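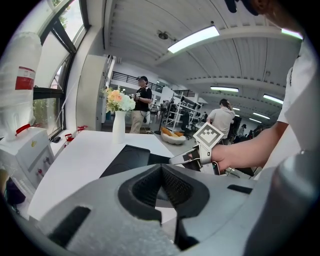
Lerato Zulu objected, on reading a draft of this section, that we were asking too much of a cover crop. A field of rye sown in the fall, she wrote, keeps soil out of the ditch, and a program that pays for rye should be judged on soil in the ditch and on nothing else. We have some sympathy with that. The trouble is that the program at Irkdale was not sold to its funders on those terms.

**Figure 4.** Hand-held gripper with a light-gray housing and a dark V-shaped recess.

### 4.2 What the acreage figures can and cannot show

The Irkdale scheme reports success in acres enrolled. By that measure it has done well: 1,318 fields were signed up by the close of the second season, against a target of 2,000 for the full term. The Prakstead scheme uses the same measure and the same form. Neither form asks what grew.

We think this matters more than the earlier reviews allow. A field counts as covered once the seed invoice has been filed. Rye drilled in September and rye scattered in November, after a late corn harvest, earn the same payment per acre, though anyone who has walked both in January will know they are different things. Late sowing was common in our sample. We visited 314 of the enrolled fields and found a good many where the stand was too thin to hold a slope – and several where we could not tell, from the gate, that anything had been sown.

Shahbazi's model, which both schemes cite, assumes full ground cover by first frost. We could find no field record behind that assumption. It seems to have been carried over from plot trials on flat, well-drained land with early sowing, then applied to heavy clay on the valley sides. The resulting estimate of soil saved is given to one decimal place. We would not defend the whole number.

There is also the question of who would have planted anyway. Nadine Kassab's interviews at Brurkdale suggest that many of the first farms to enroll were already growing winter cover and took the money as a welcome extra. She is careful not to put a share on it, and so are we, but any payment made to such a farm buys no new cover at all. The Irkdale report mentions this in a footnote and then counts every acre as gained.

Supporters of the scheme answer that early adopters bring in their neighbors. They may. The enrollment maps do show clusters, but the clusters sit on the lighter soils, where cover crops are easier to establish and where the local seed dealer had been promoting them for years. Neighborly example and suitable ground would produce much the same map, and the data as collected cannot separate the two.

None of this shows that cover crops fail to hold soil. Sown early and left standing, they plainly can. Our complaint is with the accounting. A visit to each enrolled field, even 10 minutes long, would have told the funders more than the invoices did – and the original budget had a line for such visits, which was cut before the first season. We return to the cost of restoring it in Section 5, along with the matter of payments tied to sowing date, which the Prakstead farmers we spoke to disliked a good deal.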